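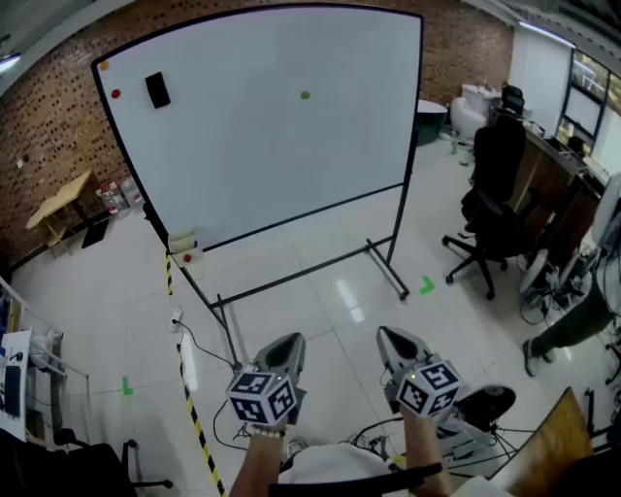
I have kept a list of every book I finish since I was in my late twenties, and in March I finally typed the whole thing up. It had been in four notebooks, two of them water-stained and one missing its cover. The first entry is a paperback mystery I don't remember at all. The rule from the start was title, author, month finished and one line of comment. I tried other ways of keeping track over the years. For a while I thought I wanted the current list up where I could see it, on a board on the wall somewhere. I never did it. A board gets erased, and the old entries are the ones I go back to.

Typing took most of the month, usually an hour after supper. My handwriting was better in the early notebooks. By the third one I was abbreviating authors down to initials, and there are a few I still can't work out. "Good on boats, weak on people" is next to one of them. I searched for a while and gave up.

The comments are shorter than I remembered. I expected opinions and mostly found things like "slow" or "read on bus" or "lent to Mortimer." That would be Mortimer Whitfield, who lived downstairs from me in Bolby and borrowed more than he returned. I counted 24 books marked as lent to him. I own 2 of them now, and one of those is a copy I bought again.

Last year's total was 71, the highest of any year on the list. I don't put much weight on it. I had a long train commute to Cendon for half the year, and a lot of those were short. The year before that I read far less and liked more of it.

What I noticed most is how the reading comes in runs. There is a stretch of nearly all sea voyages, then a winter of cookbooks read straight through like novels, then biographies of engineers. I don't remember deciding on any of it. One book mentions another and off I go.
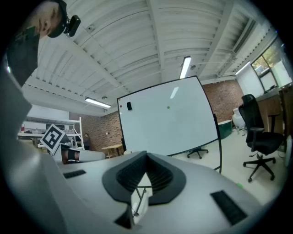
How I keep it now

The typed version is a plain text file, one line per book. I looked at a couple of reading trackers first and didn't want the stars or the reminders. A text file opens on anything, and I can search it in a second.

Mohandas D'Souza asked me why I don't sort it by author. He keeps his own list that way, on index cards, and he can tell you how many of anybody's books he's read. I prefer the order they happened in. If I look up one book I can see what came before and after it, and that usually brings back where I was living and what the job was.

I still write in a notebook first. The new one has 24 lines to a page and decent paper — my pen doesn't bleed through, which it did all over the third one. At the end of each month I copy the entries into the file.

Two changes from the old system. I now write the author's full name, every time. I also put down books I quit, with the page where I stopped. There have been three so far this year, and the earliest stop was page 24.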